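Reading Wall Maps, Week 7
Handout 2: what a political map leaves out
Notes: Jaruwan Chuensuk

1. The fill-color problem
A political map gives every region a flat color and a thin dark line. The color means nothing. It only keeps neighbors apart. Students still come away thinking that the pink places have something in common. I have taught this unit for 14 years and I doubt a legend has ever cured anyone of it.

2. Borders as claims
Chelsea Bunting's textbook chapter says a line on the map "records" a boundary. I'd be careful with that verb. Somebody chose which survey to trust. Compare the Ladari and Blackburn sheets in the reading pack and mark every place where they disagree before you decide which one is wrong. Both may be.

3. Rolled or flat?
The usual advice is to roll a paper map with the printed side out, so that it lies flatter when opened. Maybe. I have seen little evidence beyond habit, and the printed side then takes all the scuffs. Look at how the ends behave: the inner layers coil tight and an outer end can flare, and a flared end is the one that gets bent if it sticks out past the table.
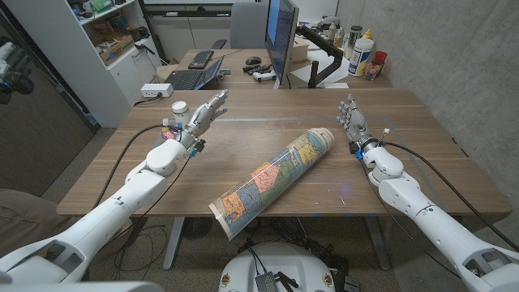 4. For next time
Read pp. 7 to 14 of the Hanach pamphlet, skeptically. Bring one claim from it that you could check against a map, and say which map you would use.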